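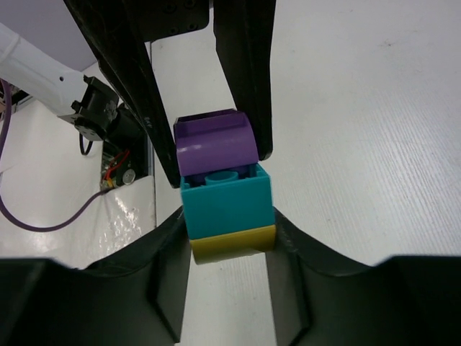
What the quote leaves out

December 28, 2021

The budget request for next year is due back in Wiebke Rathjen's inbox the first week of January, and I have spent the quiet days after Christmas trying to decide whether I believe my own numbers. Mostly I don't.

The short version: we have arms on a table that stack toy blocks. Purple on teal on yellow, that sort of thing. The people upstairs would like more arms. The sales rep from Boster would like us to have more arms too, and has sent a very handsome PDF to that effect. I'm the one who has to put a figure in the box, and I'd like to write down how I got there before somebody talks me into a different one.

The price of an arm

The Boster quote comes to $2,669 per arm. That covers the arm, the power supply, a cable and what they call a "starter gripper." I have no quarrel with the price. For what the thing does it seems fair, and it's a good deal less than we paid for the first one.

My quarrel is with how that number moves through a building. I say it in one meeting, and by the next meeting it has become the cost of a robot station. Ute Janssen in purchasing multiplied it by four on a whiteboard and asked whether we could have a discount at that quantity. I hadn't said four. I hadn't said we had anywhere to put four.

So I went back through our receipts for the table we already run. The arm was less than half of what we spent. The rest went in small orders, most of them too small to need a signature: mounting plates, screws in a size no hardware store carries, coiled cable, straight cable after we got fed up with the coiled cable, a better table, clamps, lights, a replacement for the lights. There's a line for a wiring job that I can't match to anything and that Rüdiger Wegener swears was important.

None of it was in the original request. I know this because I wrote the original request.

Fingers are a consumable

If you take one thing from this post, put fingers in your budget. The starter gripper will close on things. Whether it will close on your things is a separate matter.

A toy brick sounds like the easiest object in the world to grab. It's light, it has flat sides, it's a bright color. Then someone hands you the ones with the rounded fronts, and now one finger has a flat face to press on and the other has a curve. Put three in a stack with the top one sitting a little off from the one under it and you find out how much your finger shape matters. We went through 8 sets before we had something I'd leave alone for the length of a coffee. Long ones, short ones, scooped ones, ones with a rubber pad that peeled off by lunchtime.

The plastic was cheap. The hours were not, and they were Rüdiger's hours, and he also has a job.

Carhuamaca will sell you finished fingers made to your drawing, and they're nice, and they cost enough that you'd better be sure of the drawing. We weren't. My advice is to print ugly ones until you stop changing your mind and then get a price. I have put a line in the request for both, and I expect to be asked why there are two lines.

Hours, which don't show up anywhere

I asked Adaeze Babalola, who does most of the actual running of the table, to keep a rough log this fall of time spent on things other than the work. Setup, recalibration, restarting the software, finding the cable that had come out. She was a good sport about it. By the end of the term she had more than 80 hours written down, and she told me she'd stopped logging anything that took less time than logging it.

Eighty hours doesn't show up in any quote. It doesn't show up in our budget form either. The form has a box for equipment and a box for supplies and a box for travel. (Travel! For a robot that is bolted down.) There's no box for "a capable person will spend two working weeks on her knees under a table."

When I raised this with the Boster rep he said the setup time goes down with each unit you add. Maybe. I asked him for a customer who had measured that and he said he would get back to me. That was before Thanksgiving.

I do have a little evidence going the other way. One arm has one set of troubles. When the second went in, we got a second set, plus a new set that only happens when there are two: who has the network address, whose cable is lying across whose workspace, which one is allowed to move while the other one is reaching. I'd guess some of that gets solved once and stays solved. I'd also guess that some of it doesn't, and I don't see how the brochure knows which is which.

The software that comes free

Bronik is the program everybody told us to use, and the first year costs nothing. I've been around long enough to ask about the second year. The second year is priced per arm, and the price depends on which features you turned on during the first year, when they were all turned on for you.

Theano Tsolakis, who ran a shop in Forkthorpe before she came to us and has bought far more machinery than I ever will, told me to treat any free first year as a bill that has been put in the mail. I've written the second year into the request at full price. If they give us a break later, fine, I'll buy donuts.

What are they for?

The part I keep sliding past is the reason for any of it. Two arms at a table, practicing with bricks, is a sensible way to learn. You find out what the gripper can do, people get used to working next to it, and when something falls over it's a toy. I'm in favor. I've even come around to enjoying it a bit.

But I've now been in three meetings where the bricks were used as proof that we're ready to put the arms on real parts, and I don't think they prove that. A brick doesn't mind being squeezed. It costs nothing to drop. It's yellow on a white table under good light, and our parts are gray, oily and live in a gray bin. I would like to see one arm pick one real part, over and over, through an ordinary week with the blinds open and the usual people walking by. That's a test we can run with what we already own. The cost is a bin and some patience.

What I'm putting in the box

One arm. Not four. At $2,669 plus spares, plus fingers twice, plus a second year of Bronik, plus a line called "integration labor" that I fully expect to have to defend in person. Alongside it a note saying we'll revisit the count after 16 weeks of the real-part test, with Adaeze's log attached, and that if the log looks bad we should be willing to buy nothing at all.

I know how this will go over. Ute will say it looks like I tripled the price of a robot. Boster will say the discount runs out at the end of the month, as it did last month. Somebody will ask whether we couldn't just get two now and save on shipping, and I looked up the shipping, and we couldn't.

I might be wrong. It's possible that the fourth arm drops into place on a Monday morning and is working by noon, and if any of you have had that happen I'd like to hear from you, preferably with receipts. The comments are open. Please say what you were picking up, what it weighed, and who did the cabling - that last one especially.

I'm sending the form to Wiebke after New Year's, once I've tracked down that wiring job.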